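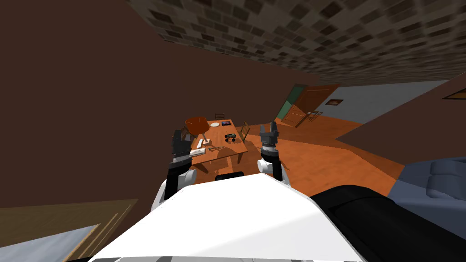

The dining table and orange wood floor

About Stosberg Language School

Stosberg is a small evening school for adults who want to learn a language they can use at work, with family or on a trip. We teach Italian, French, Icelandic and Mandarin. Classes run from early September through the end of May, with a short summer term in July.

The school was started by Osvaldo Pagano and Baldur Hjaltadóttir, who had both been teaching private students in Paston and kept sending people to each other. They rented two rooms over a print shop on Oltus Street and put a sign in the stairwell. The first term had one Italian class and one Icelandic class. French was added the next fall, when Dorian Hervieu moved to town, and Mandarin came after that.

We are still on Oltus Street. The print shop has closed and we now use the ground floor as well, so students who can't manage the stairs can take any class we offer. Ask at the office when you sign up and we will move your group down.

How we teach

A class has no more than 9 students. Each one meets twice a week for a term, and every meeting is 90 minutes with a short break. Beginners start speaking in the first hour. Grammar is taught when it comes up in the reading, and the teacher hands out a one-page sheet on it at the end of the evening. We do not use a single textbook for all levels. The Italian and French groups work from printed readers that Osvaldo and Dorian put together, and the Mandarin groups use the Qian workbooks, which are included in the fee.

Homework takes 30 minutes a night if you do all of it. Most people do some of it.
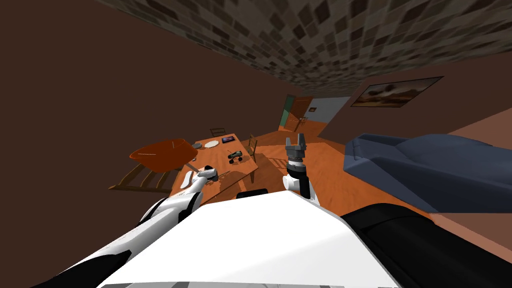
Do I need to take a placement test before I join?
Complete beginners can sign up directly. Everyone else has a 15-minute talk with a teacher, in person or by phone, and we suggest a level from that.

If the level turns out to be wrong, you can change groups during the first two weeks at no charge. After that we can still move you if there is a seat - please talk to your teacher first.

Our library

The school library holds 4000 books, magazines and recordings in our four languages. Most of the Italian shelf came from a bookstore that was closing its doors. Students may borrow two items at a time for three weeks. The library is open from 4 p.m. until the last class ends. Children's books are kept near the door and are a good place for first-year students to start, especially in Icelandic, where easy reading is hard to find.

School news

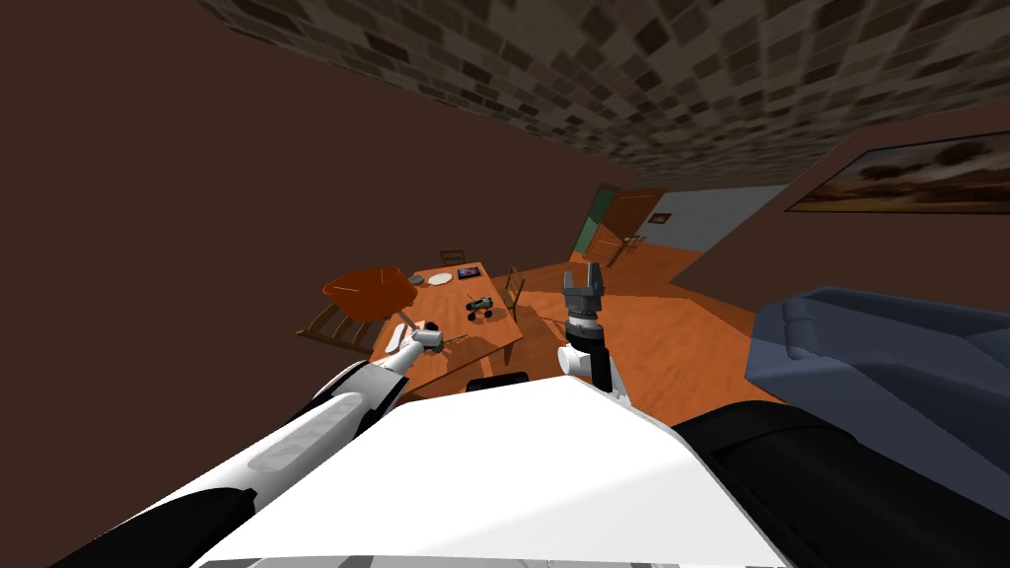 PASTON, July - The summer term is under way with one group in each language. Xiaoqing Ren is teaching the Mandarin group while Jinlong Hao is away, and he will be back for the fall. Sign-up for fall classes is open now at the office. Returning students keep their place in line until the end of the month.

The conversation hour has moved to 6 p.m. It is free to current and former students, and you don't have to tell us you're coming.

A note on Mandarin

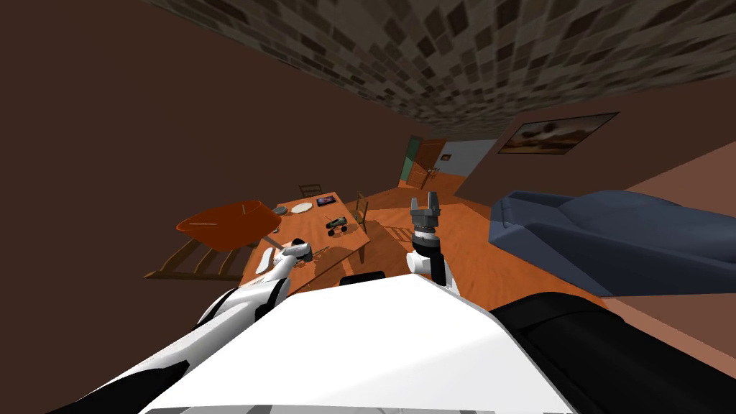
By Jinlong Hao, Mandarin teacher

People often ask me how long it takes to learn to read. I tell them it depends on how often they sit down with it. A student who looks at a few characters every morning will be reading short notices by spring. One who saves it all for the night before class will find it slow going, and I was that kind of student myself when I studied English.

In the first term we spend more time on tones than most people expect. We say the same short words many times, in pairs and then as a group. Writing by hand starts in the second month. You will need a pencil and a squared notebook, and the office sells both.

Visiting

You are welcome to sit in on one class before you pay for a term. Call the office after 3 p.m. or stop by, and let us know which language you'd like to hear. Parking is behind the building, and the entrance is on the Oltus Street side.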